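Dirngate Home Workshop Board > Benches and Tables
Topic: Slotted aluminum top or plain plywood?

kestrel_lane
2020-05-24
I have 20 feet of garage wall and want a bench along part of it. Plan was two layers of plywood, but Tapsell has slotted aluminum tops on sale and I'm tempted. Mostly small assembly and some glue-ups. Is it worth the extra?

oldmiter
No. Glue drips get down in the slots and stay there. Plywood you can scrape, sand, or flip over. Spend the difference on a decent vise.

pm_hollis
Disagree with oldmiter. I put down wax paper for glue-ups and have had no trouble. Being able to bolt a fence anywhere along a slot is worth a lot. Mine is from Stelerance and will hold up to 800 pounds, or so the sheet says.

oldmiter
Wax paper slides. And every screw you drop goes straight in a slot.

bracket77
Both are fine. Check how flat it is before you pay - take a straightedge to the store. The one I looked at in Ivholm dipped in the middle and they wouldn't come down on price.

kestrel_lane
Good point on the straightedge. Does the bright finish bother anyone under shop lights? My ceiling fixtures are right over that wall.

pm_hollis
A little glare, you get used to it. Two pictures of slotted aluminum.
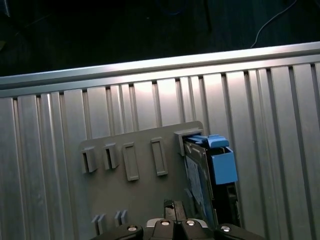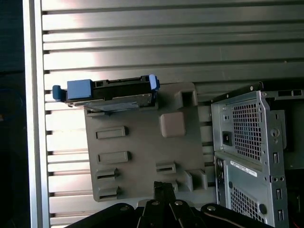 Slotted aluminum under light. Second one has a gray plastic plate on it with a black drive caddy.

oldmiter
Still say plywood. Two coats of oil and you're done by supper.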